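Unia S2 Smartphone: Incoming Inspection Checklist with Comments
Inspector: Diane Pelletier
Date: 08/03/2019
Lot size: 500 units, Stellow warehouse. Sample: 14 units.

1. Packaging and seals
Result: Pass
Comment: Outer cartons dry, no crushed corners. Seal numbers match the Cordeiro packing list.

2. Housing
Result: Pass with remark
Comment: Back cover sits flush on all sampled units except one, which lifts slightly at the lower left corner. Unit set aside. No sharp edges at the charging port.

3. Battery, visual
Result: Pass
Comment: No swelling, no residue on contacts. Label shows the rated capacity and the disposal symbol.

4. Battery, measured capacity
Result: Fail, one unit
Comment: Rated 1,723 mAh. Lowest reading 1,360 mAh, repeated after a second full charge with the same outcome. Remaining units within tolerance.

5. Charger and cable
Result: Pass
Comment: Pelard adapter, correct plug type. Case temperature stayed under the limit through a full charge. Strain relief holds on both ends of the cable.

6. Camera and flash
Result: Pass
Comment: Autofocus locks on fabric texture at close range. Flash turns off after each shot; check this again if the firmware changes.
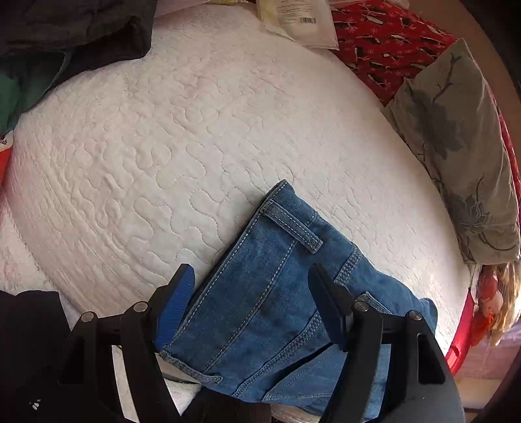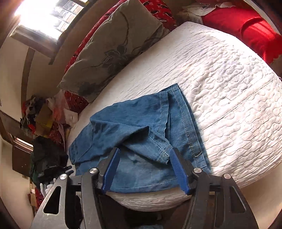
Blue denim on white quilted bedding, both views.

7. Display
Result: Pass
Comment: No dead pixels. Touch response even out to the edges. Brightness sensor slow on two units, within spec.

8. Earpiece volume limit
Result: Pass
Comment: Warning message appears at the set level and has to be confirmed by the user.

9. Emergency call from lock screen
Result: Pass
Comment: Tested with and without SIM on the bench simulator only. Do not test on a live network.

10. Documents in box
Result: Open
Comment: Safety leaflet is the older edition. The section on charging under pillows or covers is missing. Cordeiro to send replacement leaflets in September.

Disposition: Hold lot. Draw a second sample for item 4 and record serial numbers on the battery sheet.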